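Hullden Household Waste Log

Summary
Hullden is a table of kitchen and bathroom waste records kept by 24 households in the Baysal and Dalen districts. Each household weighed its bins at emptying and entered the result by hand. Collection ran for 20 weeks, starting in April.

Files
bins.csv: one row per bin
emptyings.csv: one row per emptying, keyed on bin_id
notes.txt: free-text remarks from households, lightly edited for spelling

Fields in emptyings.csv
bin_id, week, mass_g, category, liner (yes/no), entered_by

Bin types are coded by opening: open top, flap, pedal, tilted disc. Code 6 is used where the household did not report a type. 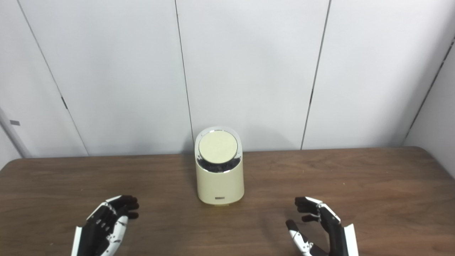 Fig. 1. Cream cylindrical container, tilted disc lid, dark contents under the rim.

Mass is net of the empty bin. Scales read to the nearest gram. Values under 9 g were dropped, as the scales drift in that range. Missing weeks are left blank and should not be read as zero.

Known issues
Two Dalen households merged paper and food waste until week 6. Those rows carry category = mixed.
The liner field is unreliable for bathroom bins.

Maintainers
Vasanthi Khan (tables), Yayra Annan (household contact). Send corrections with the bin_id and week.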